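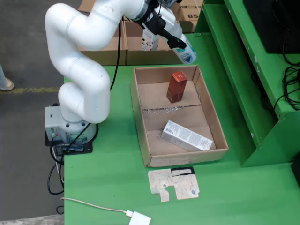 Review: Zikel Low-Wall Tray Box, Large (sold by Lam)

Print this page | E-mail to a friend

Tuesday, July 18, 2023

The Zikel tray box is a plain brown corrugated tray with low walls and an open top. It ships flat, you fold it up and tape the bottom, and then it sits on the packing table and holds the items for an order until they go into a shipping carton. I have been using the large size since February for small boxed goods, mostly cosmetics, small electronics accessories and a few aerosol cans. I bought mine from Lam, the packaging supplier in Gallside, and paid the regular price.

I was using plastic totes before this. They are strong and they stack, but the sides are deep, and a small carton at the bottom of a deep tote is a nuisance to read and a bigger nuisance to pick up when you are doing it all day. I also had a set of wire baskets for a while. Small cartons caught their corners in the wire, and anything with a glossy finish came out with marks on it. I wanted something shallow with a flat floor, cheap enough to throw out when it got dirty.

Setting it up

The trays come in a bundle, strapped, with no instructions. You don't need any if you have ever put a box together. Push the blank square, fold the bottom flaps in, and run clear packing tape across the middle where they meet. One strip is enough for light goods. I put a second strip on the underside if the tray is going to be carried with anything heavy in it.

The score lines are good. On cheaper trays I have had the fold wander off the crease and leave one wall leaning, and I haven't had that with the Zikel. The flaps meet in the middle with a very small gap. On two of the trays in my bundle the gap was wider and I could see the table through it. Tape covered it and those two have worked as well as the others.

Use decent tape. I tried a roll of thin bargain tape on the first few and it lifted at the ends after a week, and then the lifted end caught every carton I slid across it. When I changed to the heavier tape and rubbed it down with the side of a marker, the problem went away. If you run the strip a little way up the wall at each end it stays put even longer.

The floor

This is the part I would look at first with any tray. The floor has to be flat enough that a small box will stand on its end without leaning. On the Zikel it mostly is. A narrow carton stood upright will stay up if you don't bump the table. Across the seam it is less steady, and I put the narrow ones to one side of the tape for that reason.

The brown kraft surface has some grip to it. Matte cartons stay where you set them. Glossy ones slide more, especially on the tape. If you pull the tray toward you quickly, a glossy box standing up will usually go over. Lay it down and it will stay.

Color is worth a mention too. Plain brown is a good background for product boxes. Red and white both show up well on it and you can tell from a step away what is in the tray and what is missing. My old totes were dark gray and black cartons disappeared in them. White cartons with small gray print are still hard to read in any tray, and you will want a decent light over the table.

The walls

The walls are low, and that is why I bought it. You can reach in from any side and your knuckles don't hit anything. You can see a label on a box lying flat without leaning over. Items go in and come out easily, and if you work with the tray in the center of the table you can load it from boxes at the back without lifting anything very high.

The drawback is that low walls don't hold much. Anything stood on end will be taller than the wall in many cases, so the trays don't stack when they are full. They barely stack when empty either, because the walls have no lip. I stack the empties by nesting them at an angle, and that works until somebody pulls one from the middle. If you need to store loaded trays on top of each other, buy a tote.

Round items are the other weak point. Aerosol cans and tubes roll. In a tote they roll as far as the wall and stop, and they do the same here, but a heavy can rolling the full width of the tray will knock down whatever is standing in the way. I keep cans upright in ordinary cartons at the back of the table and put them in the tray last.

On the table

My packing table has a green top. Bare corrugated slides on it more than I expected. When I reach across to the stock cartons at the back, I sometimes catch the near wall with my sleeve and the whole tray moves. A square of rubber shelf liner underneath fixes it. Lam sells precut pads for the purpose, but the shelf liner from the hardware store in Kokenville costs less and does the same job.

The large size takes up a lot of room. With two open stock cartons side by side along the back edge and the tray in the middle, there is a strip left at the front where I can put flat pieces, inserts and paperwork. There isn't room for a scale as well. Mine went on a side shelf. Measure your table before you order, and allow for the flaps on your stock cartons if you leave them standing up. The medium tray would have fitted better, and if I were starting over I would buy some of each.

How long they last

I have 9 trays in regular use out of the first bundle. The rest are still flat. The ones that get used every day start to go soft at the corners first, usually the corner you grab. After that the wall bows out in the middle. None of mine have come apart at the bottom.

One got wet when I set it on a damp floor and the bottom layer peeled. It went in the recycling. I don't hold that against the tray. Any corrugated box would do the same, but it is a point in favor of plastic if your floor gets mopped while things are sitting on it.

Corrugated also makes dust. After 200 orders I had a fine brown fuzz in the corners of the trays and some on the black cartons, where it shows. A dry paint brush gets it out. If you pack anything that has to stay clean, such as open lenses or food, I wouldn't use a cardboard tray of any brand.

Writing on the walls with a marker works well and is handy. I mark each tray on the short side with a letter, and the packing slip gets the same letter. You can't do that on a plastic tote without buying labels.

Compared with making your own

You can cut down an ordinary shipping carton and get something similar for free. I did it for months. The trouble is that the cut edge is rough and never quite level, and it takes time to do neatly. A utility knife and a straightedge will get you through one in a few minutes if the blade is new. The Zikel has a clean top edge all the way around and every tray is the same size, so they sit in the same place on the table and on the shelf. For one or two trays, cut down a box. For a bundle, I would pay for them.

I also tried dividers. Zikel makes a slotted set for this tray and I don't recommend it. The pieces are thin, they pop out of the slots when you lift a carton past them, and they take away the open floor. A scrap of die-cut board from the recycling pile, folded once and stood in the tray, does better as a divider and costs nothing.

Buying

The large tray comes in bundles only. Lam will not split one, and the store in Gallside doesn't always have them on the shelf, so call first. My order took 3 days to come in. The bundle is awkward to carry because of its width, and the strap cut into the edges of the outside blanks. The outer tray on each side had a crushed edge. They still folded up, but they look beaten up, and I use them for returns.

Good points

Flat floor for a cardboard tray
Low walls, easy to reach into from any side
Clean folds and a clean top edge
Can be written on
Goes in the recycling when it's finished

Bad points

Doesn't stack when loaded
Slides on a smooth table without a pad
Glossy boxes tip over if you move it fast
Dust
Divider set is poor
Bundles only

Rating

I give the tray 4 out of 5. It loses a point for the sliding and for the crushed edges in the bundle. The divider set gets 2 out of 5 and I would leave it off the order. I plan to buy the medium size next and will add a note to this page when I have used it for long enough to say something useful about it.

Print this page | E-mail to a friend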